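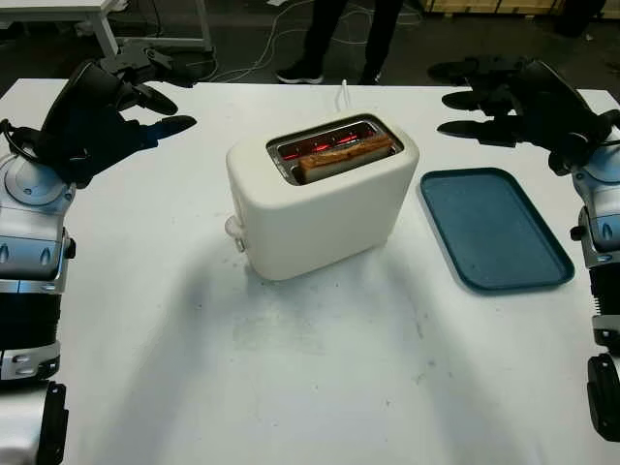 4. Loading a film and setting up playback

29 Nov 2021
Mahfuz Sheikh

This section covers the Forel screening player, model 915, when used with a Schnyder projector.

4.1 Insert the drive supplied by the distributor into bay 2. The bay light turns green.

4.2 On the Ollen control panel, select Library, then Import. A full-length musical takes up to 67 minutes to copy.

4.3 Enter the licence key. Keys are valid for seven days from the first showing.

NOTE: Sing-along versions are listed as separate titles. Check the title code before adding one to the playlist.

4.4 Open Playlist and add the items in this order: adverts, trailers, certificate card, feature.

4.5 Set the sound level to 7 and play the opening song. Adjust the centre speaker if the vocals are masked by the orchestra.

4.6 Select Save, then Lock.

CAUTION: Do not remove the drive during copying. The film will have to be deleted and imported again.

If the panel shows "No key", repeat step 4.3. If the message remains, contact Plastell support and quote the serial number on the rear plate.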